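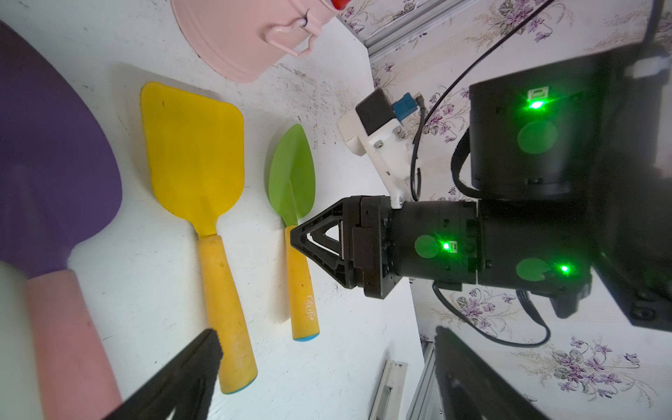 Reading time: 1 minute

Robots at Work: The Packing Room at Entwistle

Entwistle is a company in Hillunbridge that packs toys for stores. A garden set may hold a purple shovel, a yellow shovel and a small green trowel. A robot arm picks up such tools with a gripper, a kind of hand with two fingers.

People once did all of the packing by hand. It was tiring work, and 17 workers repeated the same movements all day. The robots now do part of it.

What changed for the workers? Some learned to teach the arms how to hold each shape — a wide blade is harder to grip than a thin handle. Others check every set before it leaves. A few moved to different jobs in the building, and they needed time to learn them.

Robots still make mistakes. When an arm drops a tool, a worker stops it and decides what to do next.

Word to know
Automation: using machines to do work that people did before.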